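585 episodes and I'm still not convinced 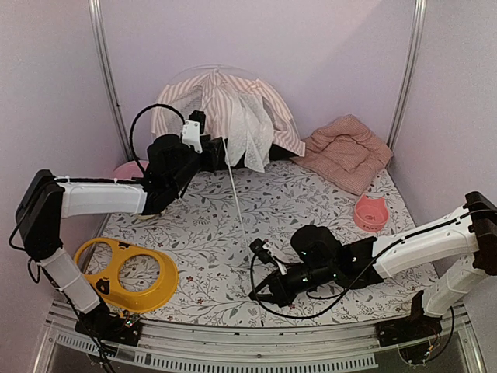 Lena Sobczak keeps telling me that more episodes will fix it, and that I gave up on the last task too early. Her rule is 2,000 before you're allowed an opinion.

Maybe. I'm at 585 after 4 weeks of evenings, and what I mostly have is a record of my own habits. I swapped the mat for one with branches and little red flowers, put the pink cushion and the cat-ear bowl in, and hung a striped shirt with lace over it at the back. Variety, says everyone on the Plureven forum. But it's the variety I could find in one apartment, laid out by one person who likes things in corners.

The policy I trained at 700 episodes on the old task did fine until I moved a tray the width of my hand. Then it reached for where the tray used to be, very smoothly. The loss curve looked great the whole time.

I also don't trust my labels. I threw out a batch on Friday where I'd paused mid-reach to think, and I'm sure there are more. A model copying my hesitation isn't learning anything I want.

I'll go to 700 again, hold out every layout with the yellow tray, and test on those. If it flunks, Lena can record the other 1,300.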